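주방 상판 카탈로그 렌더 출력 건 - 썸네일 깨짐 / 일부 색 틀어짐
상태: 처리중 → 보류 → 해결(임시)
담당: Slamet Chin
요청: Farah Sinaga (Skostau 상품페이지 쪽)
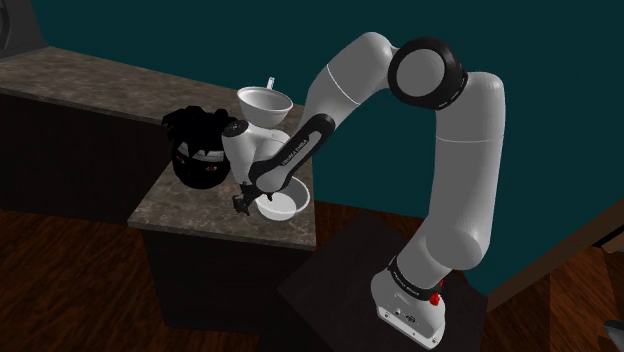

접수 내용
Luratura에 올린 이미지 1,898장 중 56장이 목록에서 회색 칸으로 나옴. 상세페이지 들어가면 정상. 7월 업로드분만 그런듯. Bellini 라인 전부 포함, 다른 라인도 섞여 있음.

09:40
재현됨. 크롬, 파폭 둘다. 시크릿창도 같음. 캐시 문제 아님.

09:55
CDN 퍼지 한번 돌림. 변화 없음. 원본 URL 직접 치면 열림. 썸네일 URL은 200인데 본문 0바이트. 404가 아니라서 모니터링에 안 잡힌 거 같음.

10:20
썸네일 워커 로그 확인. 해당 파일들만 "profile parse error" 찍고 빈 파일 저장. 재시도도 안함. 에러인데 성공으로 넘기는 것부터 고쳐야 함 (별도 티켓).

10:45
정상 파일이랑 비교. 깨진 쪽은 ICC 프로파일이 두번 박혀 있음. 가로 3,000픽셀은 동일, 용량도 비슷. 내보내기 프리셋 의심. Farah님께 문의: 7월에 프리셋 바꾼 적 있는지?

11:30 Farah 답변
"네 Plerolmont 플러그인 업데이트하고 프리셋 새로 받았어요. 색이 좀 물빠져 보인다고 해서 바꾼 건데 그거 때문인가요? 오후에 거래처에 링크 보내야 해서 좀 급합니다ㅠ"

11:35
맞는 거 같음. 프리셋에 프로파일 포함 체크 + 플러그인에서 또 포함. 그래서 두개.

13:10
테스트로 한 장만 프로파일 제거 후 sRGB로 다시 넣음. 썸네일 정상 생성. 색도 돌아옴. 물빠짐도 같은 원인으로 보이는데 확실친 않음.

13:25
일괄 스크립트 돌림. 50장 넘어가면 워커 큐 막혀서 두번에 나눠서. 원본은 백업 폴더로 복사해둠, 지우지 마세요.

14:05
전부 재생성 완료. 0바이트 검색 결과 없음. 목록 페이지 확인. 모바일은 아직 못봄.

14:20 Farah 답변
"모바일도 잘 나와요 감사합니다! 근데 Bellini 두 장은 순서가 바뀐거 같은데 이건 제가 고칠게요."

14:30
순서는 수정일 기준 정렬이라 재업로드하면서 밀린 것. 정렬값 직접 넣으면 됩니다.

남은 일
- 프리셋에서 프로파일 포함 체크 해제 (Farah님, 작업 PC 전부)
- 워커가 0바이트면 실패 처리하게 수정 (Slamet)
- Plerolmont 쪽에 문의 넣음, 답변 대기
- 플러그인 당분간 업데이트 금지. 이미 올린 분은 말해주세요

우선순위 낮춤. 업체 답변 오면 다시 엽니다.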